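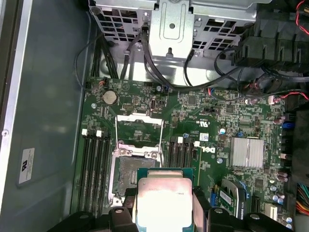 Pullel vocal takes, README

357 short takes, sung by Senan Rafferty and recorded by Baltasar Marín. Mono WAV, one folder per song.

Files ending in _dbl are real doubles, sung twice. Files ending in _fake were made with the Skeven plugin and a clear conscience.

Known problems
Take 34 has a dog in it. We like the dog.
Everything in the Bavero folder is a hair flat — Senan disputes this.
Tempo tags above 3000 are typos. Divide by ten, or play it as written and write to us.

Free to use. Please credit both of us, in either order.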